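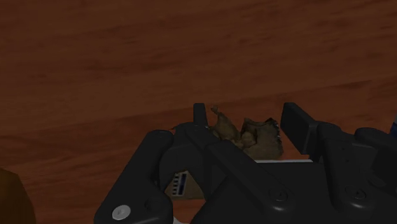
Sim view from the wrist, gripper open over the two brown lumpy things.

2019-12-12, open day notes

Okay, writing this up before I forget it all. Josgate crowd came through after lunch, plus Roy Fairclough from Tzavaras, who I'd promised a proper look at the sim side. We ran Skakance on the big screen with the wrist view up and the table scene loaded, and people really do crowd in when it's the gripper's own view! I should have put the chairs further back.

First question from the floor was what the brown stuff between the fingertips is. I said "clutter" and got a laugh (the left one does look a lot like the end of a drumstick). Roy wanted to know why the wood is so dark up top and so red near the gripper. Fair point. I want to go over the lighting with whoever last touched the Grillis scene file, and see if the fingers can come up a bit too, they're nearly solid black on a projector and you lose the linkages completely.

Also asked: can it read the label on the cardboard-colored thing behind the left finger? Not from there, you only get a bit of the stripe and the black bars through the gap in the linkage. I'd like to try the same pose backed off a little.

Numbers I quoted, so we all say the same thing next time: 50 scene layouts, 1000 grasp attempts in the batch. Somebody wrote down 1000 layouts, so I need to email Josgate and fix that.

To do:
- brighter fingers, then re-render
- second view from the side for visitors
- send Roy the July slides
- longer HDMI cable!!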